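Clarnlow Reading Room: Table Refinishing, Progress to August 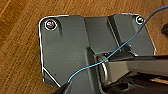 What does the remaining grant money cover?
Sanding, oiling and refitting of the tabletops still in the Jondport store, plus return transport.

Spending to the end of August stands at $746 of the $930 awarded. Of this, $306 went on oil and abrasives and the rest on bench hire. Color between boards varies from orange-brown to a duller brown, and the grain is pronounced. Soudabeh Rostami has decided against stain; a clear oil will be used throughout.

Two tops had old glue along the joints and took longer than planned. Shahram Azimi has revised the schedule, and final assembly moves back by two weeks. No additional funds are requested. Receipts are with Tuva Sæther.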